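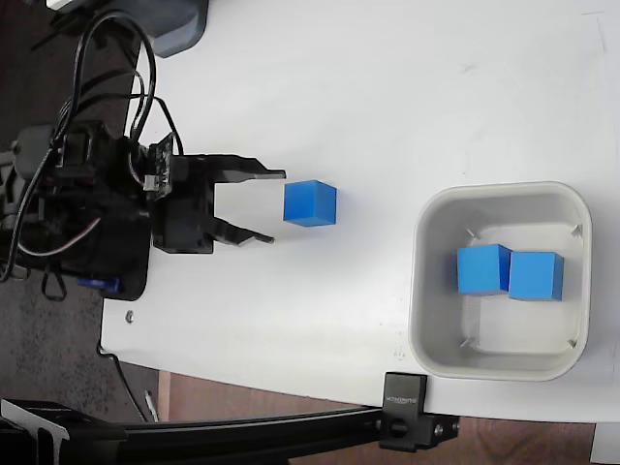

October, after the council meeting

I came home at 10:40 in the evening and my tea is already cold, but I want to write this down before I sleep, because tomorrow I will remember only that I was angry.

The meeting was about the plate readers. Stondley has had them for one year now, and tonight the council had to decide if the contract with Drutico should be renewed. There are 17 of these readers in the town. I pass four of them when I drive to work by Gandilel Road, and a fifth one if I stop for bread at Golestani on the way back. Each one can read up to 2000 cars in a day. I learned this number tonight from the company's slide, where it was written in very large letters, as something to be proud of.

What I did not know before is how long the town keeps the records. I believed it was 30 days, as the first notice said. In fact the rule was changed in spring, and now a record can be kept for 160 days, also when the car has nothing to do with any crime. The change was made on the consent agenda, which means that it was voted together with the minutes and the repair of a sidewalk. I looked up the word "consent" again in my dictionary at home. It still means what I thought.

I signed up to speak. I was the ninth on the list and I had three minutes. I had prepared my text on two cards, and I practiced it in the car with the windows closed. My first question was simple. If a car is put on the alert list by mistake, how does the owner find out? My second question was who can take it off the list again, and in how many days.

The answer from the police side was polite. They said that mistakes are rare and that every alert is checked by an officer before a stop. Then the council member at the end of the table asked what happens if the check is not made, and the answer was that it is always made. I wrote this down on the back of my card. I did not have any time left to ask more. The small light in front of me was red and I said thank you and sat down.

A woman after me told about her son. He was stopped in the summer on the bridge, with his hands on the wheel for 17 minutes, because the plate was read with an 8 in place of a B. She was calm when she told it. She asked for a letter from the town saying that the stop was an error, so that he can show it if it happens again. She has asked for it already two times by mail. The lawyer of the town said she should speak with him in the hallway. I saw them there later, and I hope she gets her letter, but she did not look like a person who was getting it.

I should write also the other side, to be fair. A man from the next street said that his stolen truck was found in one night thanks to a reader. He was very happy with it, and I would be happy too. I do not want the readers thrown in the river. I want a rule on paper for the person who is on the list and did nothing. In the country where I grew up there were lists as well, and you understood that you were on one when the passport office asked you to wait in another room. My father waited in such a room for a whole afternoon and he never learned the reason. Perhaps I think too much of him at these meetings. I did not say this part at the microphone.

They voted five to two to renew, for one year and not for three, so this is something. The question of the 160 days goes back to be discussed in November. One of the two who voted no came to me near the coats and asked for my cards. I gave them to her, and only in the car I remembered that my shopping list was on the second one, below the questions. She now knows that I need onions and batteries.

To do this week: write to the clerk and ask for the text of the spring change, with the date of the vote. Ask if the list has a written procedure for corrections, yes or no. Find out if I may request the records of my own plate, and what it costs. The form on the town website asks for a "case number," and I do not have a case.

It is raining now and I left the back window of the car a little open. I will go down and close it.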